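Speaker notes – Small boards on the table
Shalini Garg, Nuststead staff training, August session

Before starting: lights up, door closed, one small board already on each table. Say where the restrooms are. Handouts go out at the end.

Opening

Introduce myself. Six years running the front rooms at Nuststead, two before that at Dulleck. Say that the talk is short and that most of it can be tried out at the tables.

Ask who has a big wall board in their room. Then ask who can read it from the back corner. Wait for hands.

Why we went small

At Nerkcombe we had one wall board for the whole room. People copied from it, got up to look closer, and lost their place. We bought table boards the next term and kept the wall board for the day's schedule only.

Numbers, said once and slowly: we ordered 100 boards for the three sites. The full cost with stands and markers was $3,000. The invoice from Furukawa is number 761, if anyone in purchasing wants to look it up.

Standing the board up

A board lying flat gets leaned on and the writing ends up on sleeves. Stand it up. We use two clips per board, hooked over the bottom rim, feet toward the reader.
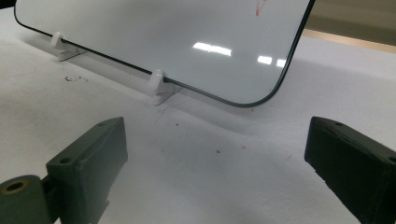
Tabletop board on two white stand clips, tilted back slightly.

Point out the light on the writing surface. Glossy boards pick up the overhead lights, and a word written across one of those bright streaks is hard to read. Ask the front table to turn their board a little and tell the others what changes. Give them a minute.

Then clip spacing. One clip in from each end, same distance on both sides. Too close together and the board rocks when someone writes near a corner. Hold the top edge with the free hand while writing, or lay the board down, write, and stand it back up.

What goes on it

One thing at a time. A heading and up to 5 words under it. Black or blue for words, red for corrections. Print, no joined letters.

Skip this part if we are running late, it is on the handout.

Cleaning

Dry cloth after each group. Damp cloth at the end of the day, then dry. Do the rim as well. Wipe the table at the same time – marker gets on it, and on a pale top every speck shows. Clips come off before the boards are stacked.

Questions

Likely ones: where to get spare clips (ask me, there is a box in the Nuststead supply closet), and whether magnets hold (on ours they don't).

Handouts by the door. Collect the markers and check the caps.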